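**My bar of soap gets soft like pudding at the bottom. Is it the dish or is it me?**

Posted by Gunārs Pärn in Bathroom and Laundry, 25/07/2025

Hello to all. I moved to Godusov in June and for the first time I live in a place with a very small bathroom sink. There is no flat part near the faucet, so the soap must stand on a narrow shelf just under the mirror, where it gets water from everybody's hands and also from the shower when the curtain is not closed well. I use bar soap all my life and I don't want to change to the bottle.

The problem is the underside. The top of the bar is nice and smooth, but the bottom becomes soft, and when I pick it up a piece stays behind in the dish. One bar lasts me 35 days if I am lucky. In my old apartment the same soap (Flaria, the plain white one) lasted almost double. My old dish was ceramic with two small holes. It broke in the moving, and now I have a cheap flat one with no holes at all.

My questions are these. Does a dish with a grid really help, or does the water only collect under the grid and do the same damage? Must I cut the soap smaller? And how do I clean the grid, if I buy such a dish? I tried to search on this site, but the page I found has 241 replies and most of them are about the smell of different soaps.

Thank you for patience with my English.

---

**Dragica Krasniqi**

Hello Gunārs, I had the same trouble and I will try to answer in order.

Your flat dish is the main reason. Soap drinks water from below for as long as it stands in it. In a dish without any lift, even one spoon of water is enough to make the bottom soft until evening. So yes, a grid helps, but only if you empty what is under it.

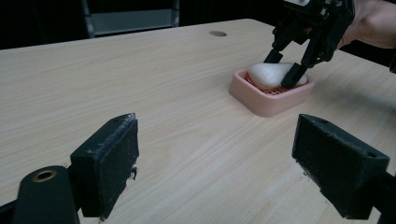
For choosing a dish I look first at the height of the sides and only after at the color. High sides keep the shelf clean, but they also hold the water and slow down the air, so with high sides you need a good grid. Mine is pink plastic with a red-orange grid inside, and the white bar lies on top of the little squares, so air can come to it from below. If the openings are too big, a thin old bar bends into them and breaks. If they are too small, they close with soap after one week. Squares of a few millimeters are good in my experience.

About the water under the grid - you are right that it collects. I tip the dish over the sink each morning when I brush my teeth. Every second evening I take the soap out, rinse the whole dish and shake it. It takes less time than to write this sentence.

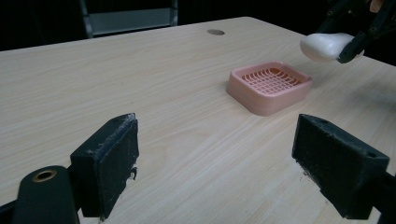 *Soap lifted off, grid and dish ready for the sink.*

For the real cleaning, once in a week, I put the dish in a bowl with hot water from the tap and a spoon of vinegar, and leave it for about 6 minutes. Then an old toothbrush, first along the ribs in one direction and then across. Don't scratch with a knife. I did this with my first dish and afterwards the soap was holding on the scratches even more.

Cutting the soap is a good idea only if the bar is too large for your dish. A bar which leans on the side wall stays wet in that place. I always put it lengthwise in the middle and check that it lies flat. 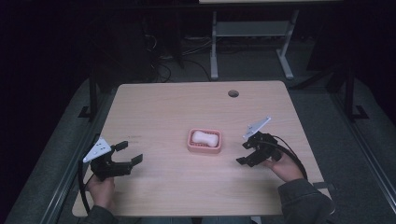

*The bar in its dish, lying lengthwise.*

One more thing, which my aunt from Cuautle taught me: take the new bar out of the paper and keep it in the closet between the towels for two or three weeks before you use it. It becomes harder. The towels also smell nice, but I know you did not ask about the smell.

If you can, move the dish away from the shower side. Mine was on the edge of the bathtub before, and there no grid could save it.

---

**plelen_fan_1137**

just buy the Plelen magnet holder, you press a metal cap in the soap and it hangs on the wall. no dish no problem. the only bad thing is it falls down when the bar gets thin, usually at night

---

**Gunārs Pärn**

Thank you both. I measured my shelf and a dish with grid will fit if I move the toothbrush cup to the other side. I have put two bars between the towels already.

The magnet I will maybe try later, but the wall is rented and I am not sure the owner allows to glue something on it. Dragica, may I ask also - when the bar is almost finished, do you stick the rest to the new one? Mine always comes off.

**Dragica Krasniqi**

Yes, I stick it. Make both of them wet and warm in your hands, press them strongly together, and then leave them on the grid overnight without using. If the new bar has letters pressed in it, put the old piece on the other side, because on the letters it does not hold so well.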